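Fenddale Countertop Smoker Cabinet

Model 2961

Made by Prandberg

The Fenddale is a small electric smoking cabinet for home kitchens, covered patios and small food businesses. It burns wood chips in a tray at the bottom, over a heating element, and the food hangs or sits on racks above. The smoke leaves through an adjustable vent in the lid. It works for sausage, bacon, fish, cheese, nuts and salt.

Two heating settings are supplied. The low setting lights the chips and then cycles the element to keep them smoldering, which suits cheese and cured fish. The high setting runs the element continuously and will cook a chicken through. The dial is marked in degrees Fahrenheit. Use a separate probe thermometer for meat, as the dial reads the air in the cabinet and not the food.
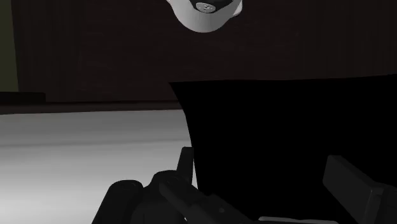 Dark wood surface, close up.

What comes with it

The cabinet ships with four flat racks, a hanging bar with eight hooks, a chip tray, a drip pan and a printed manual. The racks and pan can go in the dishwasher. The chip tray should be emptied cold and wiped out with a dry cloth. Chips are sold separately. We stock beech, alder, apple and cherry from Geline in small bags, and beech and alder in sacks. Hickory works too, but start with half a tray. Sawdust and pellets will burn unevenly in this tray and are not recommended.

Specifications

Element: 994 watts
Power: 120 volts, standard grounded plug
Capacity: 3000 cubic inches
Smoking time: up to six hours on one tray of chips, low setting
Body: painted steel, double wall
Door: left or right hinged, set at installation
Warranty: two years on the body, one year on the element

Setting up

Run the cabinet empty on high for an hour before the first use, with the vent fully open. The paint will smell during this time. Place it on a level, heat-safe surface with eight inches clear at the back and sides. Indoors, it must stand under a range hood that vents outside. A recirculating hood will not do.
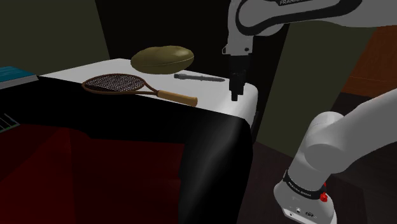
Dry the food well before it goes in. Wet fish takes on a bitter, sooty flavor and the skin stays soft. An hour or two uncovered in the refrigerator is enough for fillets, and sausages are better left overnight. Leave a finger's width between pieces so the smoke can get around them.

A customer, Saadet Gezer, asked whether the cabinet can be used in winter. It can, down to freezing, but the warm-up takes longer and the door should stay shut. Below freezing the low setting may not keep the chips lit.

Ordering

In stock. Orders placed before 2 p.m. ship the same day. The next production run is due in June, and the left-hinge kit will be included in the box from then on. Until then it is a free request item, so add a note at checkout. Replacement elements and door seals are kept on the shelf for all cabinets from serial number 2000 up. For older cabinets, send us the number from the plate on the back and we will check the fit.

Related items

Aksoy Hanging Hooks, pack of eight
Geline Beech Chips, small bag
Geline Alder Chips, sack
Prandberg Probe Thermometer
Fenddale Replacement Door Seal
Fenddale Drip Pan

This site uses cookies to remember your cart and count visits. Accept all | Settings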